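Slow-Cooked Stews and Braises: Frequently Asked Questions

July 2019
By the Plarnotbridge Kitchen Notes editor

Which cut should I buy for a braise?

Shin, chuck, brisket and cheek are all suitable for beef. Neck and shoulder are the usual choices for lamb. All of these come from muscles that work hard and contain a lot of connective tissue. Rump and sirloin will cook through in the liquid but turn dry and stringy long before the sauce has any body. Packs labelled "diced stewing beef" vary a great deal, and pieces from different muscles will finish at different times. If you have the choice, buy one piece and cut it yourself.

What size should the pieces be?

Larger than most recipes say. Meat shrinks as it cooks, and small cubes fall apart before the vegetables are done. Cut across the grain where you can see it, and keep the pieces even.

Do I have to brown the meat?

No. The dish will be safe and tender without it. Browning adds flavour and colour to the sauce, and the difference is easy to taste in a plain stew. It matters less in one with a lot of spice or tomato. Dry the meat first, use a wide pan, and leave space between the pieces. If liquid collects in the pan, there is too much in it. Take half out and carry on in batches.

Browning does not seal in juices. Browned meat loses as much liquid as unbrowned meat over a long cook.

How much liquid do I need?

Enough to come halfway up the meat for a braise, and enough to just cover it for a stew. A pot with a tight lid loses very little. If your lid is loose, lay a sheet of baking parchment directly on the surface of the food before covering it.

Can I use water instead of stock?

Yes. A well-browned pot with onions, carrots and a bay leaf makes its own stock as it goes. Salted stock cubes become a problem when the sauce is reduced at the end. Use half the stated quantity of cube, or leave it out and season later.

When should the wine go in?

After the vegetables have softened and before the other liquid. Let it boil for 2 minutes with the lid off and scrape the base of the pan while it does so. Wine added at the end tastes raw. If you do not use wine, a spoonful of vinegar stirred in before serving gives some of the same sharpness.

What temperature should the oven be?

We use 150°C, or 130°C with a fan. The surface of the liquid should move slightly, with a bubble breaking now and then. A rolling boil toughens the outside of the meat and makes the sauce cloudy. Ovens differ, so look at the pot after the first half hour and adjust by ten degrees if necessary.

Can I cook it on the hob?

Yes, but it needs more attention. Heat comes from below only, and a thickened sauce will catch on the base. Stir it every so often and add the flour or other thickener late.

The time in the recipe is up and the meat is still tough. What has gone wrong?

Usually nothing. It needs longer. Connective tissue breaks down at its own rate, and two pieces of the same cut can differ by an hour. Test with a fork: it should go in easily and the meat should give when the fork is turned. Put the lid back, check the liquid level and test again after half an hour.

Meat that is dry and crumbly, on the other hand, has gone too far. It can be shredded into the sauce and served that way.

How do I thicken the sauce?

There are several ways, and they give different results. Flour tossed with the meat before browning gives a smooth, slightly dull sauce. Cornflour mixed with cold water and added at the end gives a glossy one that may thin again when reheated. Reduction gives the strongest flavour. Lift the meat out first, boil the liquid hard, and salt it only when it has reached the thickness you want. Crushing a few of the cooked potatoes against the side of the pot also works. 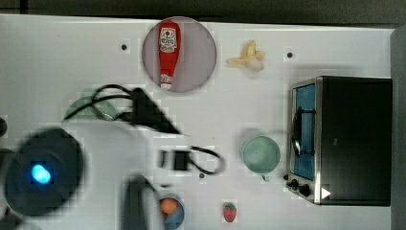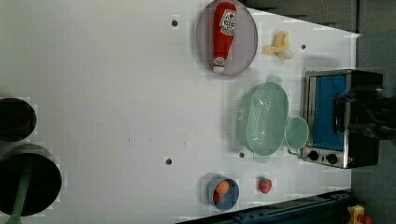 When do potatoes and root vegetables go in?

Carrots and celery used as a base go in at the start and will be very soft by the end. If you want pieces that hold their shape, add a second lot for the last 50 minutes. Potatoes need the same time or slightly less, depending on size. Waxy potatoes stay whole. Floury ones break at the edges and thicken the sauce — useful in a thin stew, less so in a thick one. Acid slows the softening of potatoes, so allow extra time in a pot with a lot of tomato or wine.

Is it better the next day?

Most people find that it is. The fat also sets on the surface and can be lifted off. Divide the stew between shallow containers so that it cools quickly, and put them in the fridge within 2 hours of cooking. Reheat until it is steaming all the way through, and reheat only once.

Can it be frozen?

Yes, although potatoes turn grainy. Leave them out of any batch meant for the freezer and cook them fresh. Leave a little room at the top of the tub for expansion. Thaw in the fridge for 24 hours. A large block may need longer.

Can I halve the recipe?

Halve the meat and vegetables, but use a smaller pot as well. In a wide pot a small quantity spreads out, the liquid is too shallow and it dries at the edges. The cooking time stays nearly the same, as it depends on the cut and the size of the pieces.

My stew is too salty. Can it be corrected?

Only by dilution. Add unsalted liquid, more vegetables or cooked beans, and simmer until the flavours are even. A raw potato dropped into the pot takes up salty liquid but leaves the rest as salty as before.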